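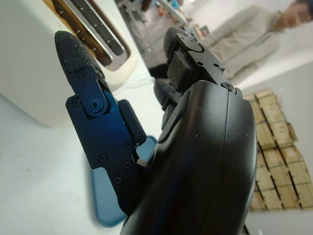
Hand over the tabletop, two-slot toaster behind.

Home > Guides > Hands > Setup

Setting up the Skorkari hand kit for a toast pick
Posted in April by the Sowah bench desk
4 comments | 50 shares

The Skorkari kit sells for $1,690 per hand. It ships with the hand, a wrist adapter, one cable set and a license for Cirungate, the control software. Toast is a useful first task for it. A slice is light, crumbles under too much force and has to come out of a narrow slot.

Before you start, check the screws on the finger plates and wipe the fingertip pads. The pads pick up crumbs and dust, and a dirty pad slips on a dry crust.

1. Mount and home. Bolt the adapter to the wrist, connect the cable and run Home in Cirungate. Keep the fingers clear of the table until the routine ends.

2. Place the toaster. Put it near the center of the table with the slots within reach of the picking hand. Route the power cord out the back, away from both arms. Put a tray beside the toaster on the picking side.

3. Teach the approach. Move the open hand to a point above the slot and save it. Save a second point at grip height. The fingertips should close on the bread and stay off the metal rim.

4. Set the grip. Start at force level 2 and raise it one step at a time. If the crust cracks, go back one step.
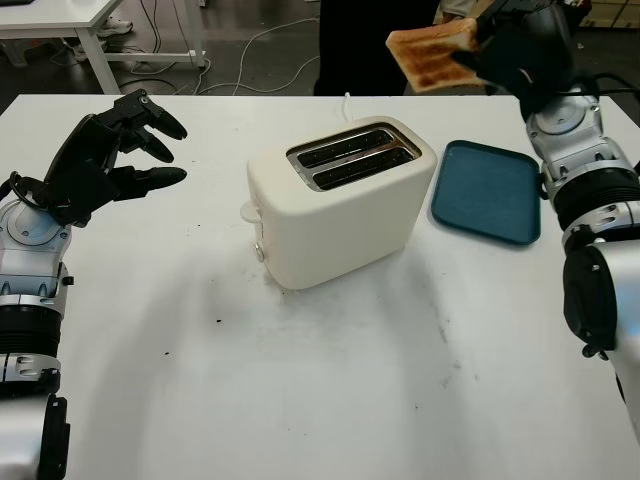
5. Teach the lift. Go straight up until the slice clears the toaster, then move sideways to the tray. A diagonal exit drags the crust on the rim. Save the release point just above the tray floor.

6. Run the cycle at half speed. Hold the other hand open and off to the side, where it can't cross the path of the lift. Set it as a parked arm in Cirungate or the planner will ignore it.

The older Prustau adapter fits the same bolt pattern but puts the hand at a different height, so steps 3 and 5 must be taught again after a swap. Unplug the toaster before cleaning the pads or changing a fingertip.

Previous | Next | Back to Guides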